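How Does a Ferry Get Across the Sea?

4 min read
12 shares

If you live on a small island, you can't drive to the next town. You need a boat. A ferry is a boat that goes back and forth between the same places, day after day, like a bus on water.

This page follows one ferry, the Irkness. She sails between the port of Masance and the island of Rostia. The trip is 9 miles long and takes around an hour.

Getting on board

People who are walking go up a ramp with rails called a gangway. Cars use a different way in. The back of the ferry has a large door that folds down onto the dock, and the cars drive over it onto the car deck.

The Irkness can carry 600 passengers and 144 cars. Workers in bright jackets wave each driver into a lane. Trucks are heavy, so they go in the middle. If all the trucks were parked on one side, the ferry would lean.

Once the cars are parked, everybody goes upstairs. You are not allowed to stay in your car during the trip.
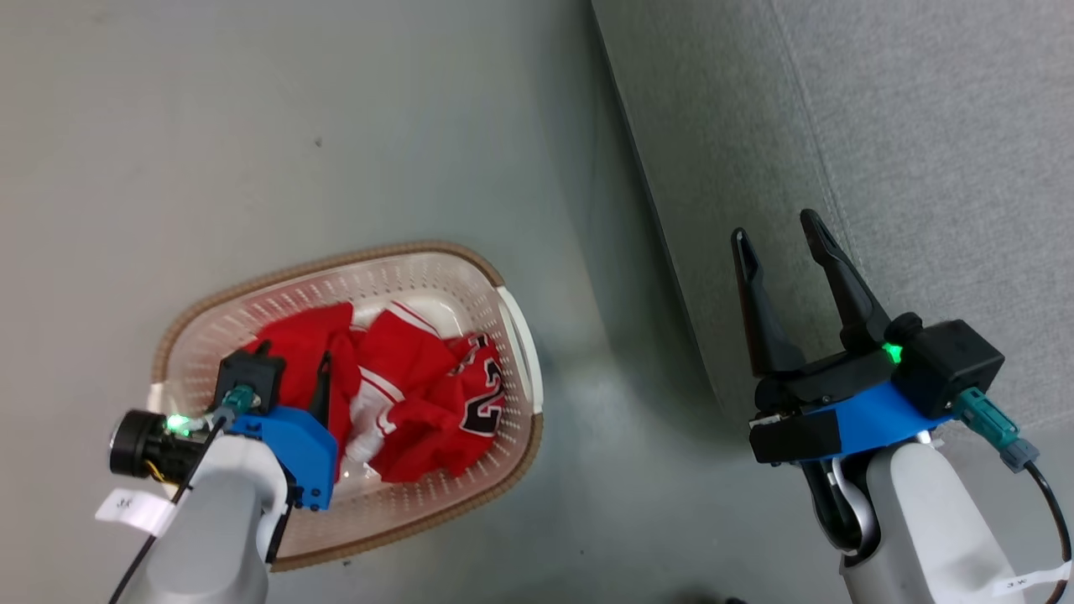

Why does a heavy ferry float?

A ferry floats because it pushes water out of the way, and the water pushes back. The bottom part of the ship, called the hull, is wide and has a lot of air inside. It moves aside a huge amount of water before it sinks very far. When the weight of that water is the same as the weight of the ferry, the ferry stops sinking and floats.

You can try this in a sink. Roll some modeling clay into a ball and drop it in. It goes to the bottom. Now shape the same clay into a bowl with high sides and set it on the water gently. It should float, and you can put a few coins in it.

Leaving the port

The captain works in a room near the top of the ship called the bridge. It has big windows and a radar screen that shows other boats, even in fog. Before the ferry leaves, a safety message plays over the speakers. It tells you where the life jackets are.

Then the ropes come off and the propellers start to turn. A propeller has blades like a fan. The blades push water backward, and that moves the ship forward. The Irkness also has small propellers near the front that push her sideways. They help her get in and out of tight spots at the dock.
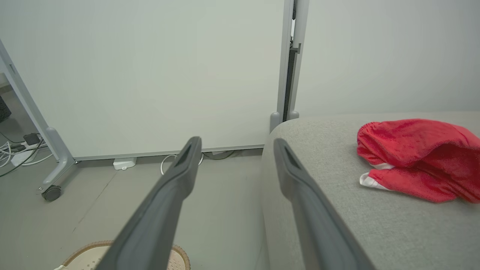
Out past the harbor wall the waves are bigger, and the ferry may start to roll. Rolling means tipping gently from side to side. Some people feel seasick when this happens. It can help to sit near the middle of the ship, where there is less movement, and to look at the horizon.

Arriving at Rostia

The Rostia dock is in Gyamfi Bay. The water there goes up and down with the tide, so the dock has a ramp that can be raised or lowered to match the ferry's door. Walkers get off first, then the cars.

From the dock, a path of 228 steps goes up to the village. There is also a bus. In June, when many visitors come, the ferry makes an extra trip at 7:30 in the evening.

Words to know

Hull: the main body of a ship
Bridge: the room where the captain steers
Gangway: a ramp for people on foot
Port: the left side of a ship when you face the front (it also means a place where ships stop)
Starboard: the right side of a ship when you face the front

3 comments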